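Lists > Flostdale Home and Table > Archive > April 24, 2023

Re: Mugs, baskets and that pale table

Hello all,

> I've got a plain light wood table and can't decide what should live on it.
> Do you keep your mugs out or put them away? And does a wire
> basket look too much like an office?

What a lovely thing to be asked! I have gone back and forth on this for years, and my own answer is to keep very little out. One dark wire basket towards the back, a bit off centre, and the mug I'm using nearer the front where I can reach it. I'm very fond of steel mugs with a white handle, as they sit so nicely against pale wood. 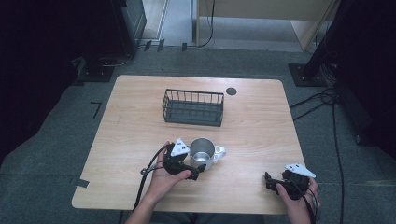

As for looking like an office, I really wouldn't worry. A shallow basket soon feels at home once it has post and a tea towel in it (mine came from Ramier and has survived two house moves, bless it). If the table has a cable hole at the back, put the basket to the left of it so you can still get a lamp lead through.

The other thing I'd say is to leave yourself a good stretch of bare top. I spent 20 minutes one morning in January just clearing mine, and I'd quite forgotten how pretty the grain was, all those long wavy stripes with a swirl here and there. It does catch the light, so wipe along the grain and go gently with the polish.

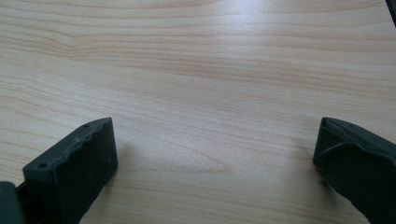
WHAT I USE ON THE TOP

A damp cloth, then a dry one, and a small dab of Cakex wax when it starts to look tired. One tin has lasted me roughly 2 years. Do try it on the underside first, and please write back and tell us where the basket ends up!

Warmest wishes to everyone

Contact the list owner | © Flostdale Home and Table | Back to top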